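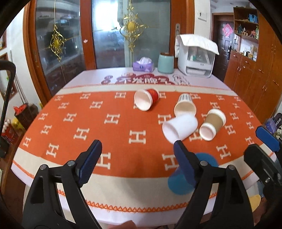
Search this site Search Go

Minutes, February meeting of the hand-demo group (Lindevitz side)

I took the notes this time, so if they ramble, sorry! We started at 6:15 and everybody had read the last set, so those are approved with no changes.

First up was the cup task. The long-term goal is still the same: the arm at Nilton should pick up a tipped cup and set it upright, learning from what we do with the hand grippers. We've got 60 clean demos so far and the target is 300, so yes, lots of evenings ahead. I said I'd rather have fewer and better ones, and two people disagreed with me pretty loudly (fair enough). We agreed to keep 300 and look at it again when we're halfway.

Then a long talk about the order of the cups. The paper ones are light and they roll the second you touch the rim, while the plastic one behaves differently under the pads. Do we always start with the same cup? Dhanial wants a mix, and I think they're right, so from now on we shuffle before every run. Agreed.

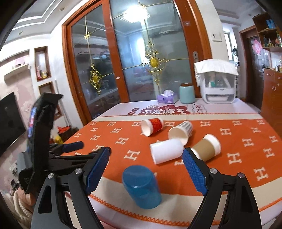

Page last changed: February, 9:40 pm

Second item was speed. I'm too fast, apparently! The playback on 18 of my runs had the jaws closing before they were lined up with the cup, and those get dropped. New rule: come in open, pause, close, lift. Both hands stay up where the other gripper can be seen, even if only one is working.

We also went over the patterned tablecloth versus a plain one. Some of us worry the model will learn the pattern instead of the cups. Decision: keep the cloth for this batch, then do 36 runs on a bare table and compare.

Multel still hasn't sent the spare finger pads. I'll write to them again, this time with the order number in the subject line.

To do: me, chase Multel and redo my 18. Nilton, the playback check before we meet next. Everyone else, please label your runs the same evening, while you still remember which ones you fumbled.

Next meeting is in March, same time. We closed at 7:50.

We use cookies to keep this site working. Accept Manage settings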